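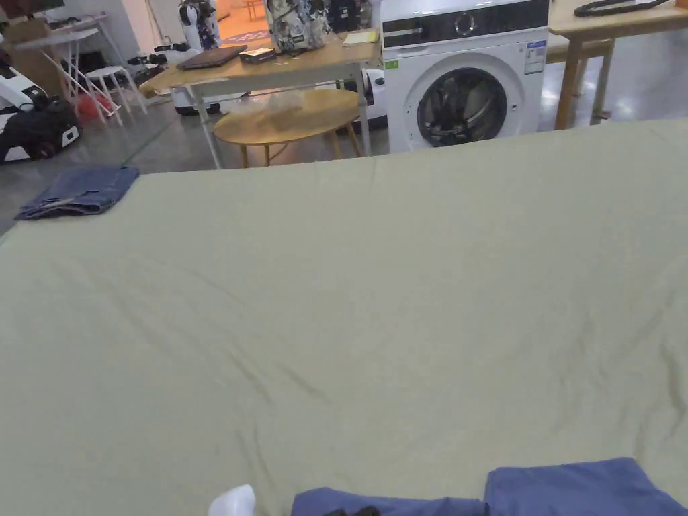
Ibsa Abdella wrote to us after the first month that the folding had never been the hard part of her shift – it was the standing, and the not knowing when the next load would land on her. A good many people on the Dromwood floor said much the same, so we have kept it in mind while rewriting this section.

Section 4. Getting the folding station ready for a shift

The Zoston folding station takes over the plain, repeated folds and leaves you the sorting, the checking and anything awkward. If you have folded by hand for years, please give yourself a week or two to get used to the new rhythm. You will spend more time looking and less time reaching, and it does feel odd at first.

4.1 Laying out the work

1. Press PAUSE on the wall panel and wait for the light to turn amber. Only then step up to the work surface.

2. Spread a plain cover over the surface and pull the far edge straight. A few soft wrinkles are fine. A thick ridge should be smoothed out with your hand.

3. Put finished pieces toward a far corner. Jeans should go there already folded, with the legs tucked in, as the station does not do denim in this version.

4. Keep loose pieces on the side nearest you, and leave the middle clear for folding.

5. Check for small things such as socks. They like to hide under bigger clothes, and the station may pick both up together.

6. Step back behind your floor line and press RESUME.

Caution: Never reach over the surface while the light is green, even for one sock. Press PAUSE first, every time.

Note: Green and blue-purple clothes are easy to tell apart on most covers. If you are folding green items, though, swap a green cover for a white one, or the station may miss an edge.

4.2 Setting the pace

The pace dial on the wall panel starts at 18 pieces an hour, and we suggest you leave it there for your first few shifts. You can go up to 38 once you are comfortable. The person at the station sets the pace, and a supervisor who would like it changed should come and talk it over with you first.

4.3 When to step in

If the station stops and shows code 50, it has lost hold of a piece. Press PAUSE, lay the piece flat again and press RESUME. Should the code come back with the same piece, fold that one by hand and carry on. Write it on the shift sheet, please – Anas Saber reads those every afternoon and uses them to decide which folds need more work.

For any other code, leave the station paused and call extension 1420.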